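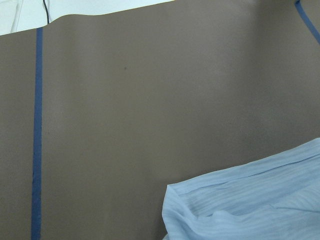
*Reading time: 3 minutes*

**Sleep and Worry Groups -- planning meeting, minutes**

Present: Senan Coughlan (chair), Liam Nic Giolla, Ultan Ó Súilleabháin, Diarmuid Dolan (minutes)

Apologies: Alaric Tran, who sent written comments on item 3

**1. Last minutes**

Agreed with one change. The spring insomnia group finished with 13 people, and the minutes had left out the two who moved across from the evening group. Diarmuid to correct.

**2. Autumn insomnia group**

Liam reported that the course will stay at six sessions. Session two on sleep restriction was too full last time and people went home unsure what time they were meant to get up. He proposes moving the section on caffeine and alcohol to session four and using the time to work out each person's sleep window before they leave.

Ultan asked what happens with people who drive for work. Liam said they would be seen one to one first, and would not start restriction until that had been done. Agreed. The wording on the screening sheet needs to match.

Sleep diaries: the Skasteo app version was left unfinished by most of the spring group by week three. Paper diaries came back fuller. Both will be offered, paper first.
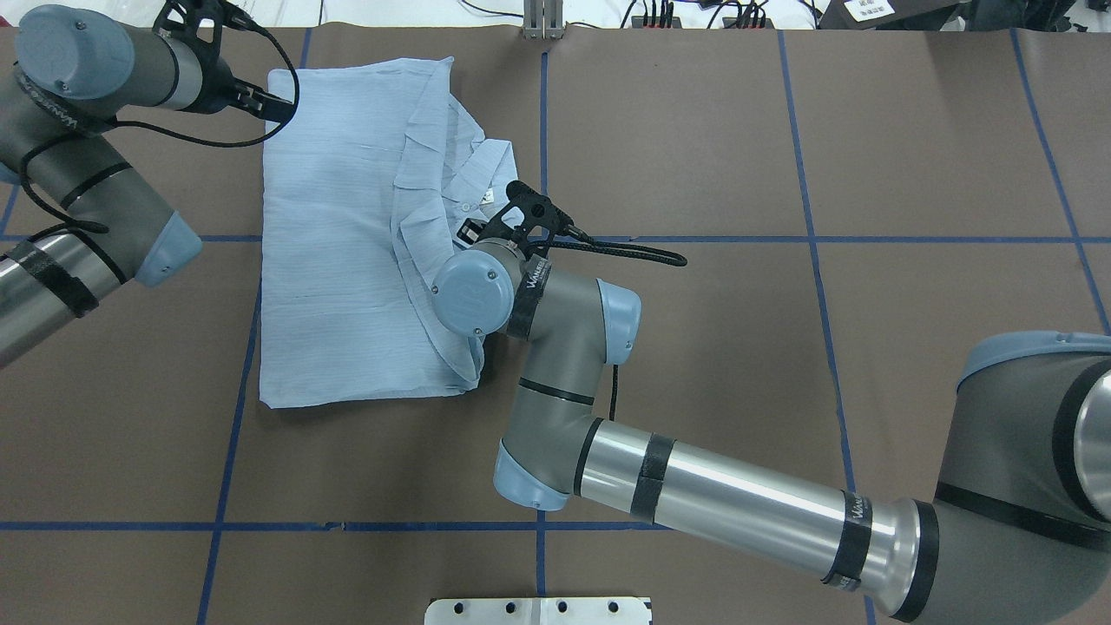
Valderrama, June -- the following items were taken after the break, starting at 3.15.

**3. Worry group and the Gerico questionnaire**

The Gerico has been given at the first and last session. Senan would like it at the midpoint as well so that anyone getting worse is picked up sooner. It is scored out of 100 and takes ten minutes. Liam is in favour. Ultan is against using it three times in eight weeks, as people start to remember their answers. 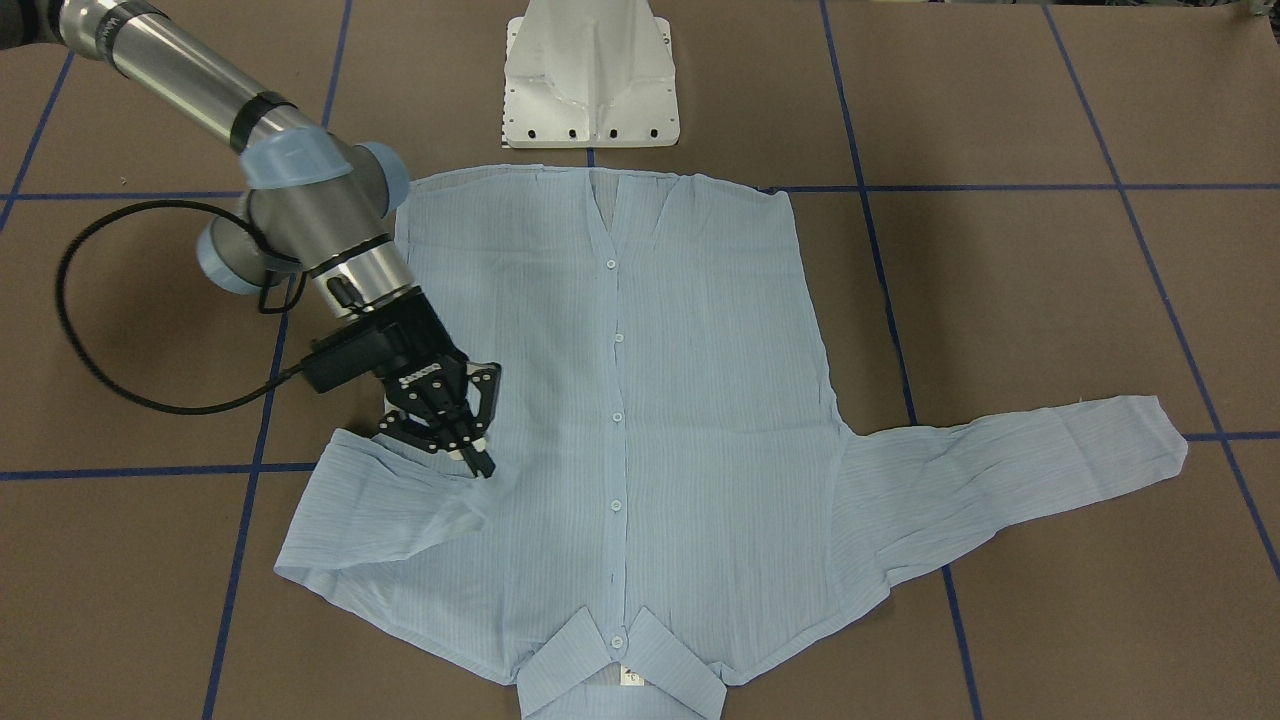

Alaric Tran wrote that he would rather have a short conversation at the midpoint than another form. In his view a drop in score can hide the fact that someone has simply stopped going out, and the questionnaire has only one item on avoidance.

After some discussion it was agreed to try the phone call for one course, ten minutes each, with a note kept of anything the person has stopped doing. Gerico stays at start and finish. To be looked at again when the course ends.

**4. Waiting list letter**

Ultan has redrafted it. Comments:

- "low intensity" to come out; two people took it to mean their problem was not serious
- crisis numbers to move to the first page
- the line on missed sessions reads as a threat. Senan to reword

**5. Money**

Pristero room hire goes up by €100 a term. Accepted. Diarmuid to ask whether the 6 pm slot can be held over the summer without a deposit.
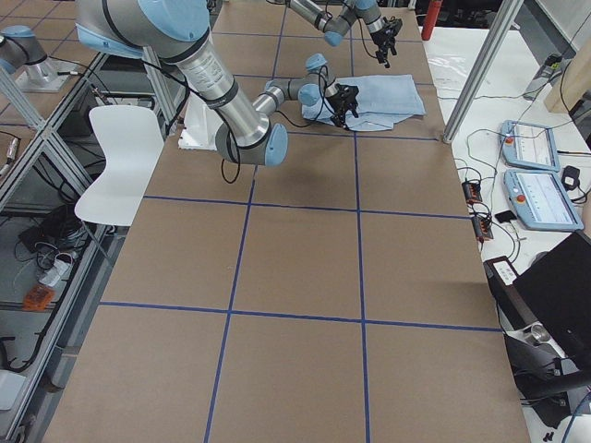

*Worktable with blue tape lines, light blue cloth at the far end.*

**6. Any other business**

Liam has a spare copy of the relaxation script with the longer breathing section. Ask him for it.

Ultan asked that supervision not be booked straight after group. Noted; Senan will look at the rota.

**Actions**

| Who | What |
|---|---|
| Diarmuid | Correct last minutes, contact Pristero |
| Liam | New plan for sessions two and four, screening sheet |
| Alaric | Prompts for the midpoint call |
| Senan | Letter wording, rota |

Closed 4.40. Next meeting in September, same time.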